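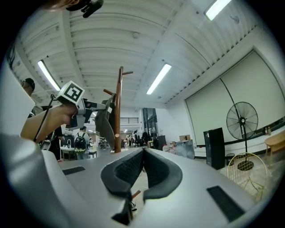 Rira House - shared rooms meeting, minutes
Posted in January by the Rira House office
2 min read

Present: representatives of Filine, Alvarado and Stergate. The meeting opened at 3 p.m. The previous minutes were accepted with one correction: the key deposit is 30 dollars, as printed on the form.

1. Coat storage
The wooden coat rack stays on the main floor. Filine asked for it to be moved next to the entrance. Alvarado objected that coats would then hang across the notice board. Position left unchanged until the wall rail is priced.

Heavy items are not to be hung from the upper hooks. Backpacks go on the shelf in the hall or stay with their owners. Items left on the rack at closing on Sunday will be bagged, labeled with the date and kept in the office for 30 days.

Action: Stergate to obtain 2 quotes for a wall rail, fixed to brick, with hooks at adult height. Screws and plugs to be included in the price.

2. Rack maintenance
Hooks to be checked for play once a month and tightened by hand. No power driver on the wood. Alvarado proposed felt pads under the feet - agreed, cost to be charged to the furniture line.

3. Use of the floor
Groups booking the room are to keep the route from the door to the rack clear. Bags are not to be left on it during sessions. Filine requested a tape line on the floor. Agreed for a trial period, tape to be the low-tack type.

4. Budget
Furniture line stands at 74 dollars. Felt pads and tape to be bought from this amount. The wall rail will need separate approval.

5. Other business
Booking form: add a line for the number of coats expected. Alvarado to send new wording to the office.

Meeting closed at 3:30 p.m. Next meeting in February, same room.

Last updated: January, after correction of item 4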